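**Re: Getting Grandad's service record (and the Grurnov question)**

**marshmallow_maud** wrote:

Hello all, I've been reading along for a good while and finally plucked up the courage to post. My grandad served as a driver and came home in 1946 with a bad leg and very little to say about it. Mum always told us he was hurt "near Grurnov", but she's gone now and I can't find a soul who remembers more than that. I have his number down as ending 811, a paybook with half the pages stuck together, and one letter from a pal of his called Thibault Leblanc. Is it worth sending off for the full record, or will I just get a sheet of abbreviations I can't read?

**oldsapper_ken** wrote:

Welcome Maud, and well done for posting! Send off for it, I say. Yes, there will be abbreviations, and yes, some of the handwriting looks as if a spider fell in the inkwell, but there are plenty of us on here who enjoy that sort of thing far more than is healthy. My own dad's ran to 5 sheets and I learned more from the hospital entries than from forty years of Sunday dinners with him. Please don't force those stuck pages, though. Leave the paybook flat somewhere dry until somebody who knows paper has had a look.

**BrurthorpeBill** wrote:

I'd go carefully with "near Grurnov". Families say "near" and mean anything up to a day's drive. The transport companies I've followed were at Ivham that winter and never got as far as Grurnov at all, so I suspect your mum had the name of the convalescent home muddled with the place he was hurt. No disrespect to her, mine did exactly the same.

**tea_and_medals** wrote:

Bill, we've been round this one before, haven't we – 587 Company did go through Grurnov, if only for a night or two. I've read the war diary myself, sat there with a flask and a cheese roll in the car park afterwards feeling very pleased. You may well be right about Maud's grandad, but "never" is too strong.

**BrurthorpeBill** wrote:

One detachment isn't a company! But fair enough, I'll give you "hardly ever". I'd still like to see the page.

**oldsapper_ken** wrote:

Play nicely, you two. Maud, does the letter from Mr Leblanc have an address or a unit on it anywhere, even on the back? Men often wrote to each other through the regimental association for years.

My bit of news is that I've made a start on sorting the shed so there's room for Dad's trunk, and I shall get his papers out properly once the weather turns.

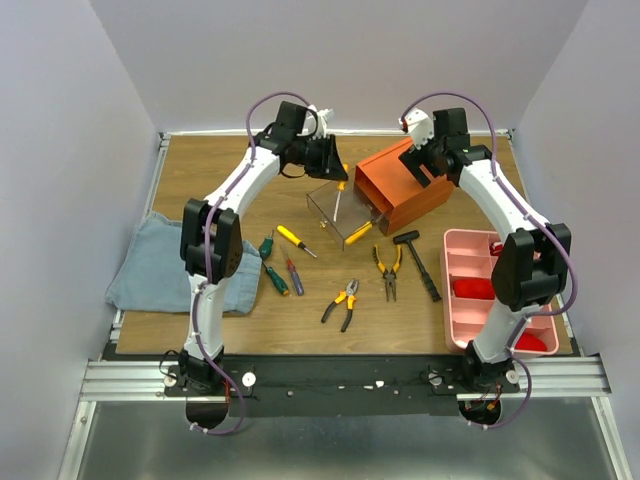

*Hand tools and containers on the wooden tabletop.*

**marshmallow_maud** wrote:

Oh you are all kind, thank you. Ken, there is something on the back! It's in pencil and very faint, but I can make out "Athumani" and then 358. I'd taken it for a shopping sum. Could that be a ship or a camp?

**tea_and_medals** wrote:

Camp, I'd have thought, with a hut or bed number after it. There was a convalescent depot by that name and I'm fairly sure drivers were sent there.

**BrurthorpeBill** wrote:

I'd have said a ship, but I'm happy to be told off again. Put the form in, Maud, and ask for the medical sheets by name, as they sometimes get left out of the bundle.

**marshmallow_maud** wrote:

Form's filled in and in its envelope. I'll pop to the post office after lunch and let you know when anything comes back.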